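Folding laundry on a table

Filed under: Laundry and linen

Most of the trouble people have with folding comes from where they do it. A bed is too soft and too low, a sofa arm is too narrow, and the top of the dryer is about right in height but not wide enough for a shirt with the sleeves out. A bare table does the job best. Clear it first, wipe it with a dry cloth, and run your palm over it to find crumbs or sticky spots before anything clean goes down.

You want room for one garment laid out full length, plus space for the bin of things still to fold. Finished pieces can go on a chair beside you. If the table is against a wall, push the bin into a back corner. It will be within reach and you will not keep knocking it with your elbow.

Before you start

Take clothes out of the dryer as soon as it stops. If you can't fold right away, at least shake each piece once and drop it loosely in the bin. Clothes pushed down hard will crease along the rim and you will be smoothing those lines out later.

Line-dried clothes are stiffer. Give them a good snap by the hem, twice for towels, and let them sit indoors for 20 minutes before folding. In damp weather leave them longer. A waistband or a thick seam can feel cool when the rest of the garment is dry, and cool usually means damp. Hang it back up.

Sort a little, but only a little. I used to make a pile for each person and a pile for each drawer and ended up with no table left. Now I pull out socks and underwear, put them aside in a bowl, and fold everything else in the order it comes.

The long fold

The long fold is the one I use for nearly all tops, for thin sweaters and for children's pajamas. The idea is to get the garment into a low, narrow rectangle first and deal with its length afterward.

1. Lay the garment face down with the hem to one side and the neck to the other. Left-handed people may want it turned around.

2. Smooth it from the middle outward with flat hands. Do not pull at the edges. Knits stretch when pulled and the hem will come out wavy.

3. Fold the far side in toward the middle. Lay the sleeve back on itself so that it stays inside the strip.

4. Fold the near side over in the same way. Straighten the front edge now, while you can get both hands along it. A straight front edge makes the rest easy.

5. Check the far end before you go on. One end is often flat while the other is still bunched up, with a layer lying across it at a slant. Lift the top layer, lay it back down, and smooth toward the outside.
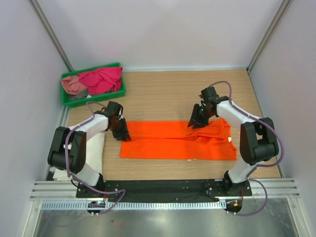
6. Fold the strip in thirds. Bring the hem end up first, then the other end over it. Press once with your forearm and move the piece off the table.

If it springs open, the strip was too wide. Open it up to step 3 and bring the sides in a bit farther. Thick fleece will never lie as flat as cotton and may do better folded in half than in thirds.

Bunched ends

A bunched end is nearly always caused by a layer underneath. People press down on the top, it looks better for a moment, and the lump comes back. Reach between the layers with one flat hand, hold the top with the other, and slide them apart. If there is a hood, lay it down flat over the back of the garment before you make any side folds. If there is a drawstring, pull both ends even and tuck them in.

Side seams that twist toward the front are a different matter. Many cheaper T-shirts do this after a few washes, and you can't fold it out. Line up the shoulders, let the seams go where they like, and the shirt will look fine in the drawer.

Tags

Care tags are useful for telling the inside from the outside and the back from the front on plain garments. Small white ones show up well on bright colors. Side-seam tags tend to work their way out past the edge when you fold, so tuck them in at the last step.

Do not cut a care tag off unless it scratches. If it has to go, cut it close and then write the wash temperature on a strip of cotton tape and pin it inside the closet door. Waltraud Strebel wrote in to say she keeps hers in an envelope with a snip of the seam thread, which is a help when you need to match a color for mending.

Pinks, reds and oranges together

Strong pinks and oranges are the colors that give the most trouble in the wash. A new orange or magenta item should be washed alone the first time, and with dark things the next two or three times. Once the rinse water runs clear you can put it in with other brights. Pale pink should stay out of that load. It picks up stray dye and turns dull, and you may not notice until you see it next to something that hasn't changed.

To test a garment, wet a hidden part of the hem, lay a white rag on it and press for 60 seconds with a warm iron. If the rag takes any color, wash the garment separately.

They can all share a bin once they are dry. Dye does not move between dry clothes. Damp ones are another thing, and a wet magenta towel left overnight on a light shirt will mark it.

Choosing a bin

A rectangular plastic bin holds more than a round basket of the same width and sits squarely in the corner of a table. Look for a raised rim you can get your fingers under and rounded corners that won't catch on knits. Solid sides are fine for dry clothes. For damp ones get a bin with holes.

Wash the bin itself now and then with dish soap and warm water. Lint and pocket grit collect at the bottom, and that's where you'll find the missing baby sock as well.

Do not overfill. When clothes hang over the rim they drag on the floor or against the wall on the way. I stop when the pile is level with the top, even if it means a second trip.

Small scraps and odds and ends

Every load has a few: a cleaning rag, a tissue that went through the wash, a loose pocket lining. Leave them in the bin until the end. Rags get folded once and go under the sink. Shreds of tissue come off dark cloth best with a dry rubber glove, wiped in one direction.

Readers' questions

Roy Holroyd asks whether to fold or hang sweatshirts. Fold them. The shoulders of a heavy sweatshirt drop on a hanger and leave points that don't come out without steam.

Svenja Fankhauser wants to know how to keep a wood table from getting marked. Keep damp clothes off it, and take off belts and anything with metal clips before the garment goes down. Slide nothing that has a zipper. Lift it.

Gebhard Zaugg has a back that won't let him bend over a low table. He could raise it on blocks, but I would try sitting first, on a firm chair, with the bin at his side at table height.

Next month's page covers fitted sheets.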